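Section 4. Running the kitchen task in the simulator

For members of the Illgate High robotics club. Written by Clem Sutcliffe, revised in November after the Borken qualifier.

Read this section before you trust any score the simulator gives you. Last season we believed ours, and we had a rough day at Borken. The simulator is useful for finding dumb mistakes cheaply. It doesn't prove that your program works, and I'd ask you to stop writing in your notebooks that it does.

4.1 Before you start

1. Log in to one of the lab machines with your club account. Personal laptops will open the kitchen, but we don't accept scores from them.

2. Open Nukomari and load the kitchen world. Wait for the status bar to go quiet. Loading is slow on the older machines, and clicking again starts a second copy.

3. Set the episode limit to 300 steps. The default is higher. The competition rules aren't that generous.

4. Set the random seed to 23 for your first run only. Everybody starts with the same seed so that we can compare. After that, change it every time.

CAUTION: Do not tune on seed 23. One program last year did beautifully on it and failed on every other seed we tried. Its authors had taught it one kitchen.

4.2 Checking the wrist view

5. Switch the view selector to a wrist camera and move the arm to the cabinet position from the Poses menu. Both fingers should be in view, open, with the cabinet opening ahead of them.

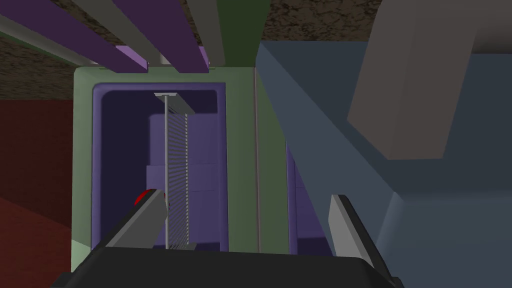 Figure 4-1. Wrist view at the green cabinet, fingers open on either side of the opening. The rack is inside, centered between the fingers.

6. Jog the arm forward one small step and stop. Look at the view again before you take another step. If a finger has gone into a wall and the log says nothing, your collision checking is off. Turn it on under World, Physics.

7. Write down the pose in your notebook by hand. The Save Pose button works most of the time. I don't rely on it.

NOTE: The handout that comes with the software says wrist views are "sufficient for all manipulation tasks." I'd like to know who tested that. A wrist view tells you a lot about what is between the fingers and much less about how far away it is. Use the depth readout as well, and doubt both when they disagree.

4.3 Checking the counter pose

8. Go back to the Poses menu and choose the counter position. Leave the gripper open.

9. Read the finger gap from the side panel and compare it with the gap your program reports. If they differ by more than the tolerance in your task file, stop and find Valeriano Moya or me.

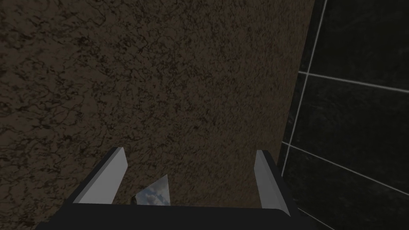 Texture is the thing I worry about most in our vision code. Several teams use a detector that looks for edges and takes the strongest long one as the edge of the work surface. At the counter pose you have dark veins wandering all over the stone, and over on the right the pale grout lines between the dark tiles stand out at least as clearly as the edge you want. A detector that grabs a grout line will still report a confident answer. Print the line it picked on top of the camera view and look at it yourself, on at least three seeds, before you build anything on it.

10. Run your detector 40 times from this pose with different seeds. Record every result, including the embarrassing ones.

CAUTION: A confidence value is a number your own code made up. Don't quote it to the judges as if somebody had measured it.

4.4 The full run

11. Switch to the head view. Check that both arms are raised and both grippers are visible before you press Start. If one arm is missing, reset the world. Don't try to drive it back into view.

12. Press Start and take your hands off the keyboard. Any key press during a run counts as operator help, and the run is void.

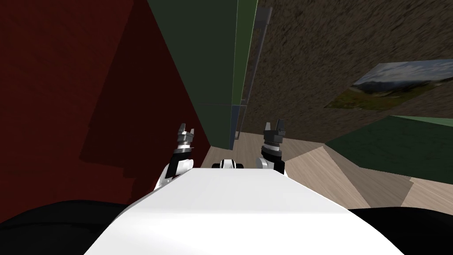 13. When the run ends, open the log and find the result line. "Complete" means that the checker was satisfied. It has been satisfied by some strange things, so replay the last part of the run at half speed and decide whether you would call it complete yourself.

14. Copy the log to the Ķēniņš folder on the shared drive. Name it with your team number and the seed. Unnamed logs get deleted on Wednesday.

NOTE: Our record for this task is 114 points, set by a team that no longer has the log. I treat that record as a rumor and suggest you do too.

4.5 If the score looks too good

Check the episode limit first, then the seed, then whether collision checking was on for the whole run. If all three are in order, have another team run your program on their machine while you stay out of the room. Valeriano thinks this step is excessive. He also had to rerun his whole October set, so we do it my way.

Problems with the physical arm are covered in Section 5.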